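의류소재관리 4주차 강의 자료
기모·플리스 직물의 구조와 세탁 관리

이번 주 범위
교재 3장 후반부와 배포 자료 2번을 다룬다. 지난주에 정리한 편성물과 직물의 차이를 알고 있다고 보고 진행한다. 루프, 코, 웨일, 코스의 뜻이 헷갈리는 사람은 3주차 자료를 먼저 다시 읽어 올 것.

1. 기모 가공
기모는 원단 표면의 섬유 끝을 긁어 일으켜 잔털층을 만드는 가공이다. 침포를 감은 롤러 사이로 원단을 통과시키는 방식이 일반적이며, 롤러의 회전 방향과 속도 차이로 털의 길이와 밀도를 조절한다. 한 번에 강하게 긁으면 바탕 조직의 실이 끊어지기 쉬우므로 약한 강도로 여러 차례 반복한다.

잔털층은 공기를 붙잡아 둔다. 정지된 공기는 열전도율이 낮아서 같은 무게의 원단이라도 기모 처리한 쪽이 더 따뜻하다. 다만 바람이 직접 닿으면 잔털 사이의 공기가 빠져나가므로 겉옷으로 입을 때와 안에 받쳐 입을 때의 체감 차이가 크다. 시험에서는 보온성을 '섬유 자체의 성질'로만 설명한 답안에 감점이 있다. 공기층을 반드시 언급해야 한다.

2. 플리스의 분류
국내에서는 폴리에스터 편성물의 양면 또는 한 면을 기모한 것을 흔히 플리스라고 부른다. 면 혼방 편성물의 안쪽만 기모한 것은 보통 기모 원단이나 기모 쭈리로 부르는데, 영어권 자료에서는 이것도 fleece로 적는 경우가 많다. 번역 자료를 읽을 때 주의한다.

단면 기모: 겉은 매끈하고 안쪽에만 잔털이 있다. 내의, 맨투맨.
양면 기모: 양쪽 모두 잔털이 있다. 담요, 재킷.
전모 처리: 기모 후 털 길이를 일정하게 깎은 것. 표면이 고르고 엉킴이 적다. 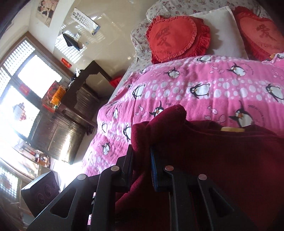 분류를 외우는 것보다 원단을 만져 보고 구분하는 연습이 중요하다. 실습실의 Tredent 견본철을 쓰되, 견본을 떼어 내지 말 것. 견본철 329번은 단면 기모와 전모 처리를 함께 볼 수 있는 원단이므로 꼭 확인한다. 손바닥으로 한 방향씩 쓸어 보면 털의 결이 느껴진다. 재단할 때 이 결을 맞추지 않으면 같은 원단인데도 앞판과 뒤판의 색이 달라 보인다.

3. 필링(보풀)
필링은 마찰로 빠져나온 섬유 끝이 서로 엉켜 작은 뭉치가 된 상태를 말한다. 진행 순서는 다음과 같다.

(1) 잔털 발생
(2) 엉킴
(3) 뭉치 성장
(4) 탈락

면이나 양모는 섬유 강도가 낮아 뭉치가 비교적 쉽게 떨어진다. 폴리에스터는 강도가 높아 뭉치가 표면에 오래 남는다. 합성섬유 의류에서 보풀이 유독 눈에 띄는 까닭이 여기에 있다. 옆구리, 소매 안쪽, 가방끈이 닿는 어깨에서 먼저 생긴다.

4. 세탁 조건
폴리에스터 플리스는 40도 이하의 물에 중성세제로 세탁하는 것을 기본으로 한다. 취급표시에 더 낮은 온도가 적혀 있으면 표시를 따른다. 60도 세탁은 표시에서 허용한 제품에만 적용한다. 세탁 전 옷을 뒤집고 지퍼를 채운다. 수건처럼 잔털이 많이 떨어지는 세탁물과는 분리한다.

섬유유연제는 정전기를 줄이는 효과가 있으나 많이 쓰면 흡수성과 통기성이 떨어진다. 표준 사용량을 넘기지 않는다. 표백제는 염색물에 쓰지 않으며, 특히 짙은 적색 계열은 이염 시험을 먼저 한다. 흰 면포에 물을 적셔 안쪽 시접을 눌러 보고 색이 묻어나면 단독 세탁한다.

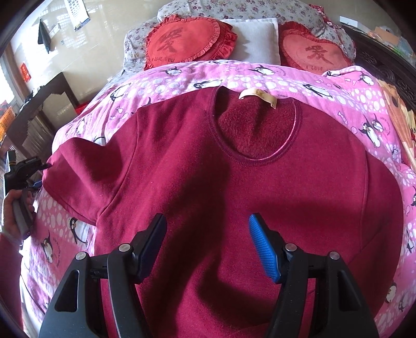 그림 2. 안쪽에 기모가 있는 긴소매 상의. 목둘레는 바인딩으로 마무리되어 있다.

5. 건조와 다림질
탈수는 짧게 한다. 건조기의 고온 코스는 잔털 끝을 변형시켜 촉감을 거칠게 만들 수 있다. 폴리에스터는 유리전이온도 이상에서 눌린 상태로 식으면 그 모양이 남는다. 두꺼운 플리스는 다림질을 피하고, 꼭 필요하면 천을 덧대고 낮은 온도에서 스팀만 쐰다.

자연 건조할 때는 평평하게 펴거나 건조대 봉 두 개에 나누어 넌다. 젖은 편성물을 옷걸이에 걸면 어깨가 늘어난다. 잔털층은 겉이 말라도 속에 수분이 남아 있는 경우가 있으니 겨드랑이와 목둘레를 손으로 눌러 확인한 뒤 보관한다.

6. 보관
기모 제품은 무거운 물건 아래에 두지 않는다. 잔털이 오래 눌리면 공기층이 얇아져 보온성이 떨어진다. 압축 팩은 부피를 줄이는 데 유용하지만 한 철 이상 보관할 때는 권하지 않는다. 눌린 털은 부드러운 솔로 결 반대 방향부터 빗은 다음 결 방향으로 정리한다.

담요류는 세로로 먼저 접고 크게 말듯이 접어 주름이 한곳에 몰리지 않게 한다. 접는 위치를 철마다 바꾸면 접힌 자국이 고정되는 것을 줄일 수 있다.

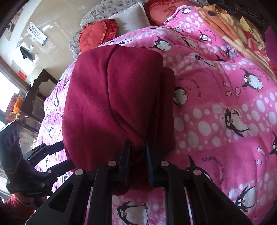 그림 3. 둥근 직사각형으로 접은 적갈색 플리스 담요.

7. 실습 과제
Prondeck 마찰 시험기로 단면 기모 시료와 양면 기모 시료를 각각 시험하고 표면 변화를 기록한다. 기록지에는 시료의 혼용률, 기모 방향, 시험 전후의 촉감을 적는다. 사진은 같은 조명 아래에서 찍는다. 시험기 사용 시간은 조당 대략 40분이고, 예약표는 실습실 문 옆에 있다.

제출은 금요일 수업 시작 전까지. 조별로 한 부만 내고 조원 이름을 모두 적는다. 시료를 남겨 두어야 다음 주 염색견뢰도 실습에서 이어서 쓸 수 있다.

다음 주 읽을거리: 교재 4장, 염색견뢰도의 종류와 등급 판정.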